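Okay so it's June, the building is quiet, and I have spent my whole week with instrument kits. If you came for the garden update, it's coming, the tomatoes are fine.

For anyone new, I look after the teaching lab stock at Trostwood, mostly the anatomy and biology side. During term that means running up and down the hall with whatever somebody forgot to request. In summer it means kits. We have 56 of them, and every single one comes back in the spring a little bit wrong. Two pairs of forceps and no scissors. A probe from goodness knows where. One had a teaspoon in it! (A nice one. It lives in my desk now.)

I used to do the whole thing kit by kit. Open one, check it, fix it, close it, next. It felt tidy and it took forever, and I'd get to the last ten and find I had no handles left, then have to open the finished ones again to figure out where I'd doubled up. Last summer I got so fed up that I dumped the entire lot out and started from zero, and that's what I'm doing again this year. Everything comes out of every pouch. Everything gets washed and dried. Then the metal goes into trays by type, and I pack from the trays like I'm working a salad bar.

The trays are the plain stainless kind with the rounded corners, and I will defend those corners to anyone who'll listen. We had square-cornered ones from Hamel for years and there was always a line of gunk in the seam that you had to go after with a toothbrush. With the round ones you just wipe. They do show every fingerprint, and under bright lights the rim glares like a car bumper, so I've gotten into the habit of working at the pale table where at least I can tell where the tray stops and the table starts.

The pouches are the fold-up fabric ones with the blue border and the see-through-ish panel with pockets. I ordered 100 of them from Tevum two years ago and I'm still happy about it. The old ones were solid canvas rolls, very handsome, very "surgeon in a movie," and you had to unroll the whole thing to find out whether anything was in there. With these I can lay one flat and get a fair idea from the top, even through the cloudy layer.

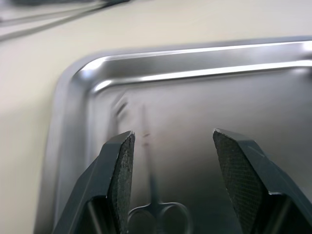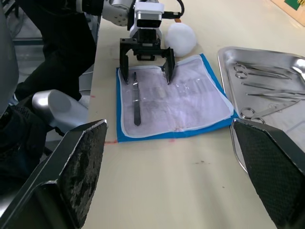
My packing order has changed this year too. Scalpel handles go first now. I used to leave them for the end, on the theory that they're the important bit and should sit on top, but they're skinny and they slide, and if the pocket next door already has big scissors in it the handle ends up riding sideways. So handle first, then forceps, then the probes, and scissors last with the points facing down. Ruler if there's a ruler. (There is never a ruler. I bought more than 200 over the years, those little six-inch steel ones, and I think the students are eating them.)

No blades go in the kits, by the way, in case a parent is reading. Those stay in the locked drawer and get handed out at the start of class, and they go in the sharps bin at the end.

Some things I want to write down so I remember them next summer:

- Dry the handles overnight. A towel and an hour is not enough, water hides in the groove where the blade seats.
- The pouches can go in the wash but take them out of the dryer early, the clear panel gets crinkly.
- Label the trays. I thought I'd remember which was straight forceps and which was curved. I did not.
- Don't start on scissors after 4 p.m. Testing scissors is hard on the thumb and I get mean about it and reject perfectly good pairs.

I did reject a fair number of scissors even before 4, though. The sharpening guy in Ondport has retired, which I only found out when I drove over there with a shoebox on the passenger seat and found a nail salon. The nail salon people were lovely! They did not want the shoebox. If you know anyone within driving distance who'll sharpen small dissecting scissors without charging more than a new pair costs, please leave me a comment, I would love to hear it.

I've got the forceps trays left to sort and then the labels to print, and the label printer is doing the thing again where it feeds three blanks for every real one. I'm going to let it cool off overnight and try in the morning. Tomato pictures next time, I promise.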